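Salville Plaza Paving - Frequently Asked Questions

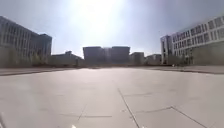 Photo: Rirkness Property Services

What are the slabs made of?
The main area is laid in large, pale gray square stone tiles with a darker grout. Replacement tiles come from Solberg, order code Lerkix 32.

Can I drive a vehicle onto the plaza?
Only with a permit from the site office. Permits are good for 2 hours and cover one vehicle. Keep off the raised curbs on both sides.

Why does the paving look so bright in summer?
Pale stone reflects a lot of sun. We suggest sunglasses at midday in June.

How often is it cleaned?
The tiles are swept every morning and washed every 15 days. No bleach or acid cleaners, please - they eat into the joints.

Can we hold an event?
Yes. Apply at least 25 days ahead and include a layout plan. Tents must be weighted. Nothing may be staked or drilled into the stone or the joints.

Who do I tell about a loose tile or cracked grout?
Report it to the Rirkness front desk and say which building it is closest to. Loose tiles are coned off the same day.

Are bikes allowed?
Walk them across, please. Do not lock them to doors or railings.

Page updated November 2021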